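Fri 21 August

Slow day at work, so I spent most of it on the question site again. I had promised myself to stay away from it until the release of Dratico is finished, but the build takes long and my hands go to the browser by themselves.

In the morning I looked through the old questions with the Sistine tag. I do this sometimes, like other people clean a drawer. There was one about reading a config file, and the accepted answer used the old loader, the one which was removed two versions ago. The answer has very many votes. Under it there is a comment saying "does not work anymore", and under this comment another one saying "works for me". Both are correct, of course. They use different versions and neither of them wrote which.

I wanted to edit. It would be one line. I opened the edit box, changed the line, and then I sat there with the summary field empty. If I replace the old call, the person with the old version gets an error and thinks he is stupid. I know this feeling well, I had it for my whole first year with Sistine. If I add the new call below the old one, then I put words into an answer which has another person's name on it. Maybe this person does not agree with me. Maybe he stopped programming and is growing tomatoes.

So I closed the box and wrote a new answer. I put the version number in the first sentence. After lunch it had 2 votes, and one comment which asked why I did not simply edit the accepted answer. I did not reply yet. I started three replies and each of them sounded more offended than I am.

What bothers me is that duplicate questions are treated in exactly the opposite way. In the afternoon somebody asked about the same error in the new version, with a clean small program and the full message, a really well made question. It was closed in seven minutes, as a duplicate of the old one. So the new person is sent to the old answer, which does not run for him, and my answer is far down the page where he must scroll past six others. I voted to reopen. It needs 3 votes and mine is the only one so far. I will look again tomorrow.

I remember in December I was on the other side of this. I had answered something about date parsing in Ashby, and a stranger edited it the same night. He changed my variable names and took out my "Hope this helps". I was angry for a whole evening! Then I read it again on the next day and the names were better. The "Hope this helps" I still miss a little. In my language it would be rude to end without such a sentence, and I had learned it specially.
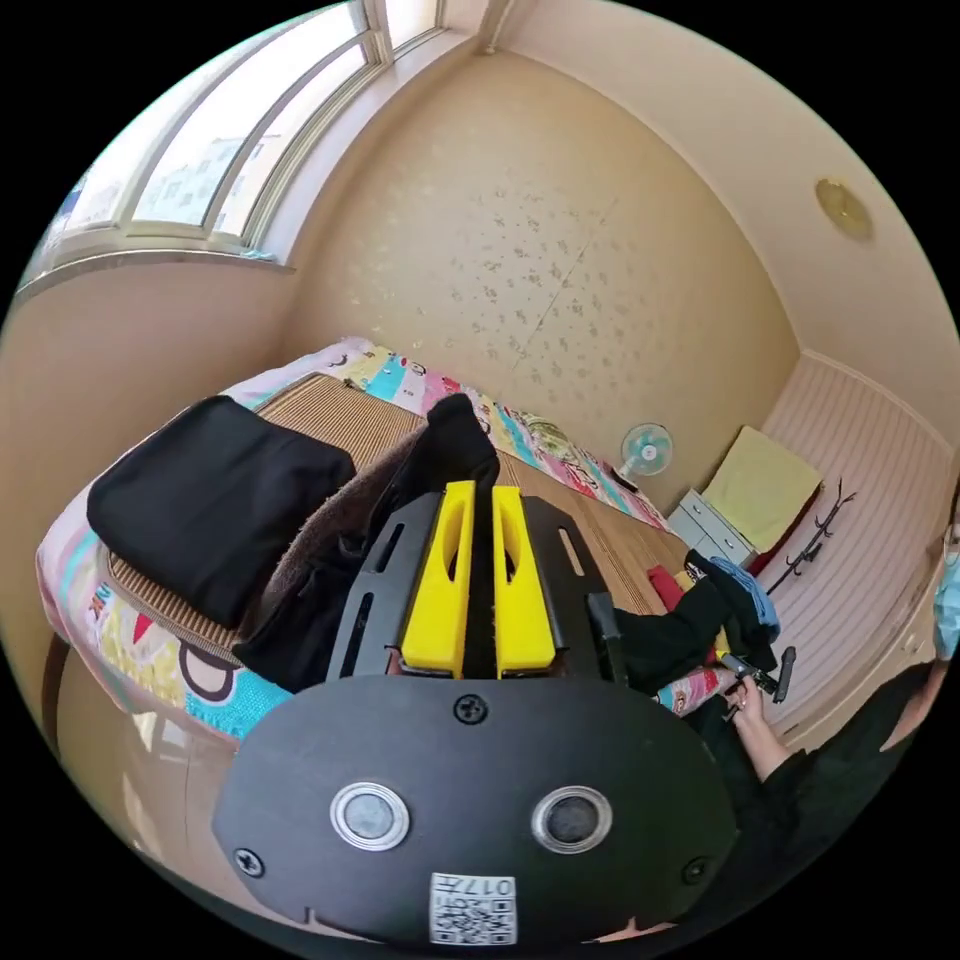
In the evening I read the help pages about editing, all of them, slowly and with the dictionary for two words ("egregious" was one). They say an edit should keep the intent of the author. But what is the intent of somebody who wrote a line of code for a version that was the only version then? I think he wanted it to run. With this reading I am allowed to change it. With another reading his intent was exactly this line, and I am not allowed.

The Trornby people have it easier, I think. Their library has its own small forum, and every post there must carry a version label before you can send it. I found this annoying when I wrote my first post. Today I would like to have it everywhere.

Before closing the laptop I left a comment under the accepted answer: "For the current version, please see the answer below, the loader was renamed." I checked "renamed" against "removed" for some time. Strictly it is removed, and a different one was added. I corrected it while the comment could still be edited.

The Dratico build failed while I was doing all this. One test, the one with the time zones. Tomorrow first the test, then the site.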